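Boat-shaped dishes: which way do you point them?
Board: Setting the Table > Serving Pieces

plollo_pan
Posts: 1,267

OK, I need this board, because my sister and I have been going back and forth over it since lunch and neither of us is going to budge.

I finally have a pair of white boat-shaped dishes! You know the kind, one end comes to a point and the bottom is flat. I've wanted some for ages and I am stupidly happy with them. We do a big shared supper every May, one long table, everybody brings something, and these are going to hold the pickled onions and the green sauce.

So the plan is to give every dish a "parking spot." I do this with tape before any food shows up. Yellow tape on a steel worktable, two boxes side by side, one dish per box. If a dish lives in its box, people put it back in its box, and I don't find the green sauce next to the coats at the end of the night (it has happened). 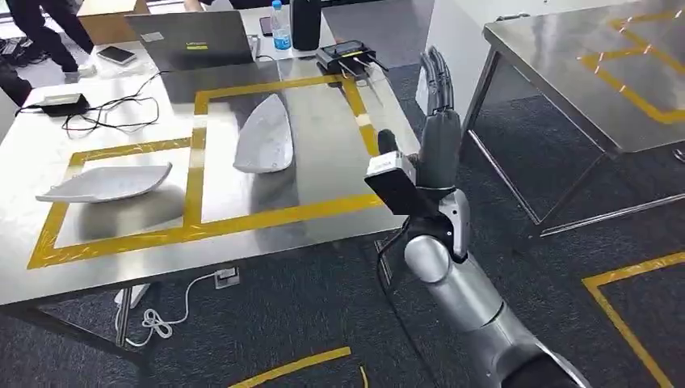 What I can't settle is the direction. Do both points go the same way, like little boats leaving the harbor together? Or do you turn one, so one points along the table and the other points to the back? I like them turned. My sister says it looks like someone bumped the table. Please weigh in, and please be on my side.

Faith Lyimo
Posts: 30

Oh I love these! I'm on your side. When two matching dishes point the same way they look like they're waiting in line. Turn one and it gets lively. I'd put the sharper turn on whichever one has the brighter food in it.

Also the plain white is going to be gorgeous with pickled onions. That pink!

ghoneim_gravy
Posts: 2,000

Sister is right, sorry. Points the same way, always. I've set buffets for a long time and the eye wants a direction. If one goes right and one goes back, people hesitate over where to pick up the spoon. Back end toward the guest, point away, both of them.

plollo_pan
Posts: 1,268

Gravy, I knew you'd say that, and I'm only a little wounded. But back end toward the guest on both assumes everyone stands on the same side. Our table gets people from all around.

ghoneim_gravy
Posts: 2,001

Then that's a different table and you should have said so! If people walk all the way around, I'd still keep them parallel, just set them head to tail. One point left, one point right. You get your lively look and it still reads as a pair.

Mutua Kinyua
Posts: 13

Can I ask a boring question about the tape? I tried this on my mother's dining table and it took some of the finish off when I pulled it up. Is steel safe? I have a metal prep table in the garage I could use.

plollo_pan
Posts: 1,269

Not boring at all! I've never had trouble on steel. It can leave a bit of gum behind if it sits for days, and a rag with cooking oil and then dish soap takes that right off. On wood I wouldn't do it. For a wood table I lay down a cloth first and use folded napkins as the markers, or I just cut rectangles out of brown paper and write the name of the food on them.

Mutua Kinyua
Posts: 14

Brown paper with the names on it, that's great. My uncle puts everything down wherever his hand happens to be, so names might help.

Faith Lyimo
Posts: 31

Second the brown paper. We did it for my cousin's shower and people kept asking for the sheets afterward. You can draw around the dish too, so the outline shows which way it goes. With a boat shape there's no way to get it wrong.

fancombe_forks
Posts: 412

Going to disagree with everyone a little. I think two boxes right up against each other is too tight for anything with a spoon. The handles end up crossing. When I lay out sauces I leave a hand's width between them, and I put a saucer in the gap for the spoons. Green sauce and pickled onion juice do not need to meet on my tablecloth.

And shiny white shows every drip, so have a damp cloth close by. I still use mine constantly, I'm not talking anyone out of them!

plollo_pan
Posts: 1,270

Oh, the saucer is smart. I could keep the boxes touching and set one dish farther back than the other, so the handles stay apart. Front one for onions, back one for sauce. That also gives me a reason for turning it, which I'm going to enjoy telling my sister.

kevmont_kitchen
Posts: 88

Just here to say don't fill them to the brim. The pointed end is where it always slops over when somebody slides the dish toward them. I learned with beet salad. I stop two fingers below the rim and refill from a jar in the kitchen — more trips, less laundry.

ghoneim_gravy
Posts: 2,002

Agree with Kevmont on the filling. Still don't agree on the turning. Staggered is fine, forks has a point about the spoons, but stagger them AND keep them parallel. Try it both ways with water in them and have someone who doesn't care walk past and help themselves. See where they reach.

Faith Lyimo
Posts: 32

Someone who doesn't care about dish direction? On this board?

plollo_pan
Posts: 1,271

My brother-in-law will do it for a plate of anything. I'll run both layouts past him tonight after seven and write back. If he goes for parallel I'll say so, even though it'll hurt.

Mutua, let us know how the garage table works out! And tell your uncle the onions go on the left.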